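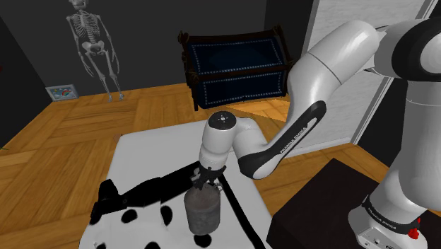
A simulated Franka Emika arm holds a bottle over a patterned tabletop in one of the rendered rooms used for training.

Training on clutter: how a rendered room changed a grasping result

20 June 2021
By Rosalie Wallner

The usual way to teach a robot arm in simulation is to give it a clean grey table, a plain backdrop and one object. The policy learns quickly and scores well. Moved to a real laboratory, it often fails at the first patterned surface.

Johanna Zwahlen and Lorenz Frei, who run the Jakum project, set out to measure how much of that failure comes from appearance alone. Their method keeps the physics fixed. The mass of the object, the friction at the fingertips and the control rate of the arm are the same in every episode. Only the look of the room is changed: floor, wall, furniture, table covering and the surface finish of the object.

The rooms are put together by a tool called Skusar, which draws furniture and fittings from a shared library and places them without regard to taste. A human skeleton model may stand by the wall near a cabinet with blue upholstered panels. The tabletop may be white with black cow-print spots, and the bottle to be picked up may be dark grey, with a mottled, worn-looking surface. A dark object on a spotted table is a hard case for a camera-based policy, as the outline of the object can merge with the print.

The team generated 2808 rooms. Two policies were then trained with the same network and the same number of steps. The first saw plain rooms only. The second saw the full set. Both were tested on a real arm over 300 attempts each, using bottles, cups and small boxes that had not been modelled.

The plain-room policy completed 199 lifts. The policy trained on varied rooms completed more than 250. A lift was counted as complete if the object left the table and stayed between the fingers until the arm reached its rest position.

Most of the gain came from the approach phase. Frei's logs show that the plain-room policy tended to stop short or to one side when the table covering had strong contrast. Once the fingers were correctly placed, the two policies performed almost equally, as expected with the physics held constant.

Benedikt Riedl, who reviewed the work for the Lagman group, considers the test set too narrow. All the real trials took place in one laboratory under fixed ceiling lights, and transparent objects were left out. Zwahlen accepts both points. Glass was excluded because the renderer used for the study handles refraction poorly at the speed needed for training.

There is also the question of cost. Rendering the varied rooms took several times as long as the plain ones, and a large share of that time went on reflections from glossy surfaces, including the arm's own white links. Balthasar Widmer is now testing whether those reflections can be simplified with no loss in the lift rate.

A second round of trials is planned for September at the Roron site, with movable lamps and a different camera position.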